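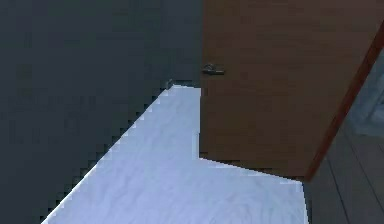 짙은 회색 벽과 그 아래 희푸른 면. 렌더링.

Senimano 추정 기록 데이터 카드
최종 수정: 2025-09-28
관리: Tiina Partanen, Meron Workneh

개요

Arthorpe의 개발 팀 11곳이 이슈 트래커에 남긴 스토리 포인트와 실제 처리 시간을 모은 표입니다. 전체 1454행이고 한 행이 스토리 하나입니다. "포인트로 일정을 예측할 수 있는가"라는 질문에 답하려고 모으기 시작했는데, 관리자 둘 다 지금은 그 질문에 꽤 회의적입니다. 포인트가 유용하다는 근거를 찾으러 오셨다면 아래 한계 항목부터 읽으시기 바랍니다.

파일 구성

stories.csv: 본 표
reestimates.csv: 추정이 바뀐 이력
teams.csv: 팀 코드와 스프린트 길이
notes/: 팀별 메모. 형식이 제각각이고 빈 파일도 있습니다.

주요 열

points_first: 처음 적힌 포인트
points_last: 종료 시점의 포인트
started_at, done_at: 상태 변경 시각(UTC)
blocked_hours: 막힘 표시가 붙어 있던 시간. 표시를 안 쓰는 팀에서는 0이 아니라 빈칸입니다.
team: 익명 코드
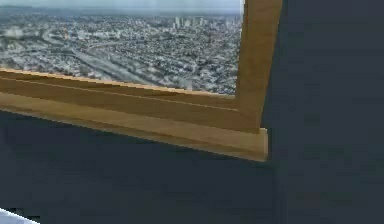
시작과 종료 시각이 모두 있는 행은 945개뿐입니다. 나머지는 보드에서 바로 완료 칸으로 옮겨졌거나, 트래커를 이전하면서 이력이 사라졌습니다. 빠진 행이 무작위로 빠졌다고 볼 이유는 없습니다. 급한 일일수록 보드를 건너뛰었을 가능성이 높고, 그렇다면 남은 행은 얌전한 일 쪽으로 치우쳐 있습니다.

수집과 정리

원본은 트래커 API에서 받았습니다. 제목과 본문은 지웠고 담당자 열도 없앴습니다. 팀 코드를 붙이는 작업은 Helmi Salminen이 맡았습니다. 중복 제거 규칙은 scripts/dedupe.py에 있습니다. 규칙이 마음에 들지 않으면 직접 고쳐 쓰셔도 됩니다. 저희도 그 결과를 완전히 믿지는 않습니다.

한계

첫째, 포인트가 일이 끝난 뒤에 고쳐진 행이 대략 149개 있습니다. 이런 행을 넣고 상관계수를 구하면 당연히 좋게 나옵니다. 사내 발표 자료에 실렸던 멋진 산점도도 points_last로 그린 것이었습니다. 분석에는 points_first를 쓰십시오.

둘째, 팀 사이의 포인트는 비교할 수 없습니다. 한 팀의 5와 다른 팀의 5는 이름만 같습니다. 그런데도 합산 속도를 내 달라는 요청이 계속 들어와서, 합산 스크립트는 12월에 저장소에서 뺐고 되돌릴 계획이 없습니다.

셋째, started_at은 누군가 카드를 옮긴 시각입니다. 일을 시작한 시각과 같다는 보장이 없습니다. 스탠드업 직전에 상태 변경이 몰리는 것을 보면 더 그렇습니다.

넷째, 투명성을 높이자며 보드 규칙을 바꾼 팀이 있습니다. 그 뒤로 처리 시간이 길어졌는데, 일이 느려진 것인지 전에는 안 보이던 대기가 기록된 것인지 이 자료로는 가릴 수 없습니다.
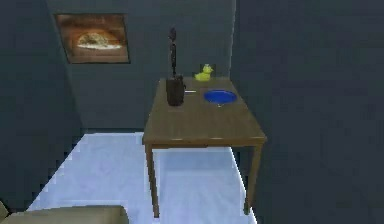

작은 나무 탁자와 그 위의 물건 다섯 개. 렌더링.

권하지 않는 용도

개인 평가, 팀 순위 매기기, 납기 약속의 근거. Drullico 예측 도구의 학습 자료로 쓰겠다는 문의도 있었습니다. 막을 방법은 없지만 결과를 인용할 때 저희 이름은 빼 주십시오.

변경 내역

0.3: 시간대 오류 수정. 이전 판의 done_at은 일부 팀에서 현지 시각이었습니다.
0.2: reestimates.csv 추가
0.1: 첫 공개

문의

오류 제보는 저장소 이슈로 받습니다. 재현 가능한 쿼리를 같이 적어 주시면 먼저 봅니다. Kaisu Savolainen이 제기한 스프린트 경계 문제는 아직 열려 있습니다.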